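Pinau Film Club, notes from the Sunday meeting, 23rd February

I'm typing these up from my own scribbles, so shout if I've got you wrong. The September notes were approved with one fix (we said the cartoon night ran over, and it really ran WAY over).

Animated season. We argued for ages about showing Lotik, the old hand-drawn series, before the new live-action film comes out. Thịnh Ông wants the pilot and the two-part finale in one evening. I said that's a lot of sitting on those chairs! Agreed in the end, with a proper break in the middle.

Dubbed or subtitled. Subtitled won, 19 votes to 3. I was one of the 3 and I'm still a bit sad about it – the dub is how I grew up with the show.

Money. We have $900 set aside for screening rights this year. The distributor, Wenik, quoted $329 for the Lotik evening, and we said yes. Thịnh will sign the form and send it back this week.

Giáp. That's the three-hour director's cut, for anyone who missed the start. A few people love it, a few people really don't, so we're leaving it until the next meeting. Please watch the trailer first (I'll email the link).

Snacks. Popcorn again, plus somebody please bring napkins this time.

Meeting closed after the trailer reel, and I locked up.

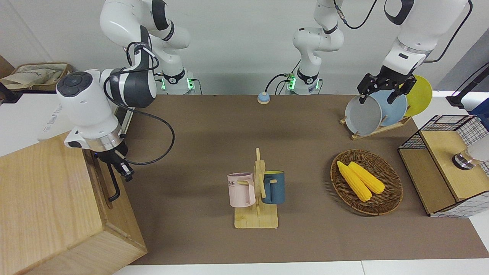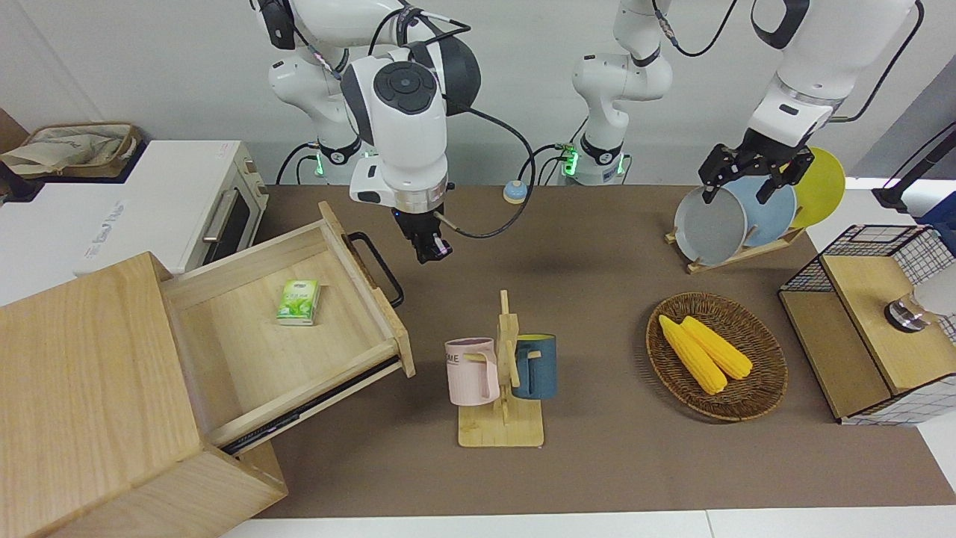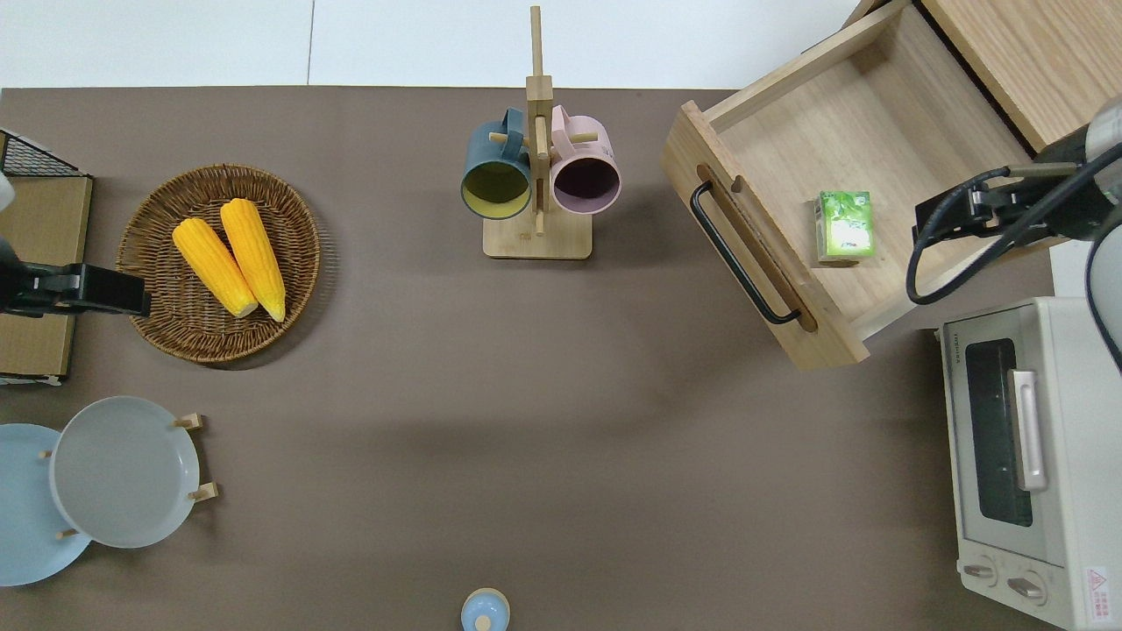
Last picture: corn cobs in the wicker basket.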